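Ratholm Dried Flower Arranging: Read Me First

Hello, and thank you for taking an interest in our little collection! Ratholm is a set of 1,925 pictures of dried flowers being put together into bouquets, gathered over a February that felt much longer than it was. Boris Radonjić chose the stems and Finlay Gourlay wrote most of the labels — with a good deal of friendly arguing between them over what counts as a filler.

Wheat comes up more than anything else, usually handled as a bundle, and we label a bundle once, however many stalks are in it. Pale straw and golden heads go with nearly everything, so you'll meet them beside eucalyptus, small white daisies and those sprays of tiny cream blossoms that we simply call "cream spray" (we never did agree on a proper name).
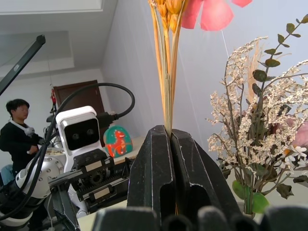
Flower names are kept loose on purpose. If a petal might be dried or might be artificial, the label says "flower, pink" or whatever the color is, and leaves it there. Leaves are labeled by color and shape.

The files sit in 6 folders, one for each style of bouquet, and over 50 pictures have a longer note from Finlay. Please do read those, he put his heart into them! Corrections are very welcome, and Boris goes through them on Thursday.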